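Open workshop

An open workshop is a large single-room workplace in which desks, machines and the people attending to them share one floor, usually under a tall roof and often with a mezzanine along one side. It differs from a factory in having more chairs, and from an office in having a ceiling that can be heard when it rains. The type is common on trading estates, where a warehouse can be converted with a few partitions, or with none if the money has already gone on desks.

Terminology

The word "workshop" is also used for a meeting with biscuits. Writers who wish to avoid confusion sometimes prefer "shop floor", although this suggests to many readers that something is for sale. At the Brarnance estate in Sotville, the units are let as "open workspaces", a term that commits the landlord to very little.

Floor level

The floor is the most heavily used surface in an open workshop and the one least often drawn on the plan. Desks are arranged first, and whatever cannot stand on them goes underneath. Power adapters are the most settled inhabitants of this zone. Their leads are generally longer than the distance to be covered, and the surplus is coiled, or was coiled once.
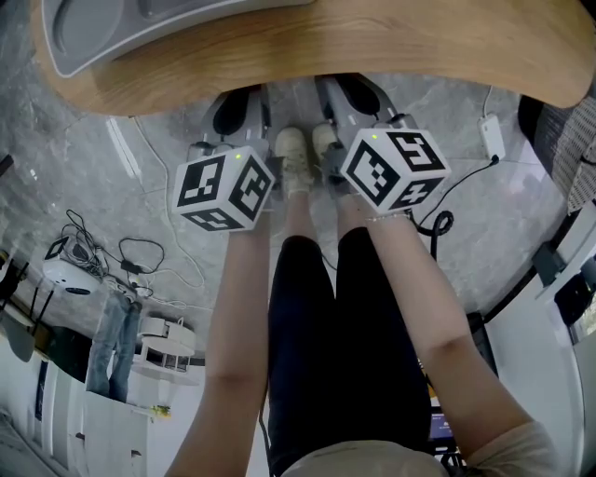 Cable management is a recurring subject of workshop rules. The usual methods are clips under the desk edge, trunking along the wall and, in older premises, tape. The tenants of the Bucur building adopted a cable code in November 2016 running to 52 clauses, the last of which forbids additions. Clause 2 requires every lead to be labelled at both ends. Compliance is described in the building handbook as "encouraging", with no further detail.

Footwear is a related matter. Where heavy items are handled, proper safety shoes are required, while at desks trainers are widely tolerated.

Roof and lighting

Corrugated roofing is cheap and spans a wide room well, though it does little for conversation. Fluorescent tubes are the traditional fitting, hung in positions that suited an earlier arrangement of the furniture. Skylights help on bright days, and are also where the glare on the screens comes from.

The Genum unit at Sotville has a floor area of 219 square metres, and its lease allows 99 people inside at any time – a number that appears to have been reached without consulting the kettle. 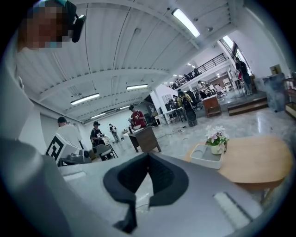

Mezzanines

A mezzanine adds floor space without adding land. It is normally planned as offices, used for storage in its first winter and then partly cleared for meetings. The railing is its most popular feature: people lean on it during telephone calls and look down at work they are not doing. Anything put on the upper level must eventually come down the stairs again, a point seldom raised when it is being carried up.

Related articles
Cable trunking
Corrugated roofing
Fluorescent lamp
Mezzanine
Trading estate

Last edited September 7, 2018 | Contact the editors | Copyright and reuse | Back to top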